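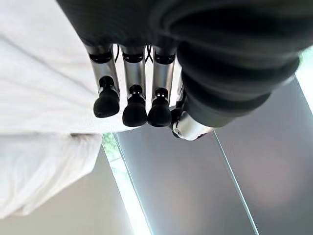

Minutes, Ulireo Street Residents Assoc., June meeting
Started 7:05 pm, upstairs room at the library. Ivana Bustos in the chair, notes by Edgars Mockus. Apologies from Tamošiūnaitė (working late).

Last minutes
Read and approved. One fix: the hedge complaint was for the east alley, not the west one. Edgars to change.

Block party
Permit form is in. City wants the street closure map redone, they say ours doesn't show the hydrant. Ivana has the template and will redraw it.
Start time argued over again. Stays at 3, cars moved by noon. Flyers under doors the week before, plus one taped up at the bus shelter.
Bounce house is out, insurance too much. Sack race and the chalk contest instead. Someone asked for a dunk tank, no takers for sitting in it.
Food: grills at both ends this year, last year the line blocked the Druster driveway and they were not happy. Potluck sign-up sheet going round, far too many desserts on it already. People with last names A to M please bring a salad or a main.
Tables: 26 needed. We own some, rest to be borrowed from the church if they answer the phone.
Music off by 9. Agreed, no discussion (a first).

Money
$500 put aside for the party, voted and passed. Anything over that has to come back to a meeting first. Receipts to Ivana, please write on the back what it was for. A photo of a receipt is OK if you can read the total.
Dues reminder to go out with the flyer. 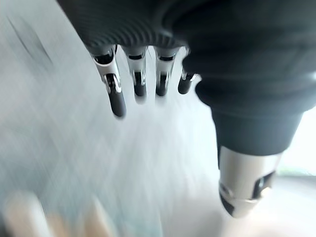

Speeding on the hill
Still bad between the school and the stop sign. City traffic office wrote back, no speed humps on a bus route. They will look at a painted crosswalk and a sign that shows your speed. No date given. Edgars to write again and ask for one.
Long discusion about parked vans blocking the view at the corner. Two are from Trorkar, the flooring people. Ivana will go in and ask nicely before we do anything else. Suggestion to paint the curb ourselves was turned down.

Storm drain
Backed up again by the mailbox. Reported, got a ticket number, have since lost the ticket number. Will report again. Leaf bags are NOT to be left on top of the grate, put in flyer.

Tree planting
60 saplings offered through the county, we can't use that many. Ask for a smaller lot or split with the next street over. Needs an answer before the end of June. Watering is the problem, all summer, and we need names against each tree before we say yes. Maple vs. redbud not settled, moved to next time.

Any other business
Lost cat, gray, white feet, answers to Biscuit. Last seen behind the laundromat.
Yard sale signs to come down the same evening please.
Library wants the chairs stacked agian when we leave, stacks no higher than five.

Closed 8:40. Next meeting same room, Edgars to bring the key.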